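Washing-up water in a hard water area, marks on everything

kettlewitch
Posted 2025-09-30

We moved to Hisilcombe in July and everything I wash by hand dries with a white film on it. Glasses are worst, then dark plates. I use the same washing-up liquid as before and I rinse under the hot tap. The letting agent says the water is very hard and that is all there is to it. We rent, so I can't have a softener plumbed in. Is there anything I can do at the sink, or do I have to dry every single thing with a tea towel?

5 replies hidden, showing 3

Mitsuko Ikeda
Yes, you can do quite a lot. The film is limescale left behind when the rinse water dries, so the washing part is probably fine.

Put 100 ml of white vinegar in a bowl of cold water and dip the glasses in it after rinsing, then stand them upside down on a rack. Change the water when it goes cloudy. For glasses that are already marked, soak them in neat vinegar for an hour and rub with a soft cloth. Rinse well. Don't do this with anything that has a gold or painted rim.

Rinse in cooler water as well. Very hot water dries off the glass before it has time to run down, and you get spots.

For plates, a quick wipe with a dry cloth while they are still wet is enough. You don't need to polish them. Wooden things should be kept out of the soak altogether, just wash, wipe and leave them standing on edge.

Wash the sponge out in the vinegar water once a week, squeeze it and let it dry flat. Scale builds up in it and then you are rubbing it back on to the plates. Mine are the plain green sort and last a month or so. Keep it out of the bowl between washes. 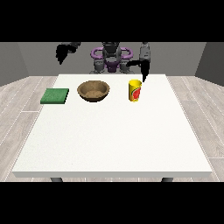
Danforth_P told her the vinegar dip was fine for glasses but that he wouldn't bother with it for plates, as he had tried both in Ploltden and the cloth did all the work. He uses citric acid from the baking aisle for the taps and kettle, and says it smells less.

sinkside53
get a filter jug. we had a Kinum one, cost a bit but tea is nicer. never tried it for dishes tbh, would take ages to fill the bowl

kettlewitch
Thanks all. Did the dip with six glasses last night and they came up clear this morning. Will try the citric acid on the kettle next.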